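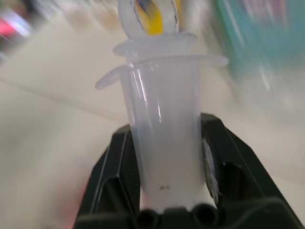

Pince Gulleo de chez Prunska : trois mois d'essai, une grosse frayeur, et je la garde

Note : 4 sur 5

J'ai payé cette pince 628 euros et je l'ai montée en avril sur notre petit bras d'atelier, pour des manipulations de dosage : prendre une seringue en plastique, l'amener au-dessus d'un godet, la reposer. Rien de très spectaculaire sur le papier, mais quand on a passé des années à bricoler des mâchoires en mousse et colliers de serrage, quel bonheur !

Commençons par ce qui fâche. À la deuxième semaine, pince fermée sur une seringue pleine, bras en plein transfert, l'alimentation a décroché une fraction de seconde. Le bras s'est figé, très bien. La pince, elle, a redémarré toute seule et a refait son cycle d'initialisation, c'est-à-dire ouverture complète, sans demander l'avis de personne. La seringue est tombée de toute la hauteur, piston le premier, et il y a eu du colorant jusque sous l'étagère. C'était de l'eau teintée. Avec un produit irritant, je n'écrirais pas cet avis sur le même ton.

J'ai mis deux soirées à comprendre. Le réglage fautif s'appelle « Référence au démarrage » et il est activé en sortie d'usine. La notice en parle à la page 348 (oui, elle est longue, et la version française est un peu rugueuse), dans un tableau, sans le moindre avertissement. Une fois l'option désactivée, la pince garde sa position à la remise sous tension et attend une commande. J'ai refait 20 coupures volontaires avec une seringue vide dans les doigts : aucune chute. J'ai quand même ajouté un bac de rétention sous la trajectoire et je ne passe plus la main dessous tant que le bras est alimenté, même à l'arrêt.

L'assistance Prunska a répondu le lendemain, gentiment, avec la procédure et une promesse de changer le réglage d'usine dans un prochain micrologiciel. J'attends de voir.

Le reste, maintenant, et là je suis conquis. La fermeture est douce, progressive, on sent qu'on peut descendre très bas en effort sans que les doigts se mettent à brouter. Les corps cylindriques lisses, ma bête noire, se centrent presque tout seuls. Le logiciel Womow est clair, avec une vraie courbe d'effort en direct (j'ai passé un temps déraisonnable à la regarder). Et le changement de doigts prend deux vis !

Petit bémol sur les patins : ils s'encrassent et l'adhérence baisse. Prunska en vend par lots de 7, drôle de chiffre, mais ils se collent bien.

J'avais la pince Min auparavant, moins chère, plus bruyante, et qui restait bloquée fermée en cas de coupure. Pour la sécurité, c'était finalement le bon comportement, et j'enlève une étoile à la Gulleo pour cette raison. Si vous l'achetez, allez dans les réglages avant le premier essai en charge.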